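**长裤折叠法**，又称裤装平折，是将长裤、运动裤及其他双腿式下装整理为规则形状，以便存放、运输或陈列的一类衣物整理方法。其基本步骤为沿裤身中线对折，再沿长度方向折短。该方法适用于家庭衣柜、洗衣店、酒店布草间及服装零售场所，各处的具体做法略有差异。

## 名称与范围

在中文家政教材中，“折叠”与“叠放”常混用。严格而言，前者指改变单件衣物的形状，后者指将已折好的衣物逐件码放。裙裤、连体裤及带硬质裤撑的礼服裤一般不列入平折范围，多以悬挂方式保存。

## 基本步骤

平折通常在高度及腰的平整台面上进行，分为以下5步：

1. **铺展**：将裤子横放于台面中央，裤腰朝向操作者惯用手的另一侧，拉上拉链，取出口袋内物品。
2. **对折**：以前后裆缝为准，将一条裤腿覆于另一条之上，使裤身沿长度方向形成一道长折痕。
3. **抚平**：一手固定裤腰，一手自裤腰向裤脚推平。柔软织物易在中线附近起皱，可轻提裤脚两端后重新放下。
4. **收裆**：将裆部突出的三角部分向内折入，使外缘成一直线。
5. **折短**：自裤脚向裤腰折两次或三次，尺寸依抽屉深度而定。

## 主要变体

### 三折式

对折后再均分为三段，成品近似长方形，多用于层板存放。其优点是折痕较少，取用时不易带动相邻衣物。

### 直立式

在三折式基础上再折一次，使成品可自行站立，适合浅抽屉。厚度不足的薄棉裤和丝质睡裤难以直立，须借助隔板。

### 卷裹式

对折后自裤脚紧卷至裤腰，常见于旅行装箱。家政讲师卢克·马滕斯（Luuk Martens）在教材《沃卢拉整理手册》（*Wollura*）中主张，卷裹式仅宜用于针织面料，梭织裤应以平折为主，以减少横向皱褶。

## 材质差异

| 材质 | 建议方式 | 备注 |
| --- | --- | --- |
| 针织棉 | 直立式或卷裹式 | 弹性较大，折前须抚平 |
| 牛仔布 | 三折式 | 单条过厚时不宜再折 |
| 羊毛混纺 | 悬挂或三折式 | 折痕处可垫薄纸 |
| 亚麻 | 三折式 | 易留皱，宜置于叠层顶部 |

## 台面与辅助用具

折叠台面以浅色、无纹理者为佳，便于辨认线头和污渍。台面后侧可放置篮筐，已折好的衣物则码放于另一角，使中央保持为操作区。篮筐多取网孔塑料制品，通风且重量较轻。 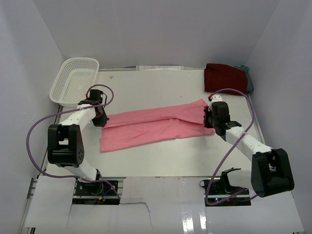 ## 教学与考核

在部分职业培训课程中，长裤折叠列为衣物整理单元的首项内容。罗洛（Rollow）家政学校的课程规定，学员须完成4种材质的裤装折叠，并以成品边缘是否齐整、裤腰是否外露作为评定依据。该校讲师索拉尼·谢齐（Xolani Shezi）另编有练习图册，供初学者对照各步骤的折线位置。

## 参见

- 衣物收纳
- 衬衫折叠法
- 布草管理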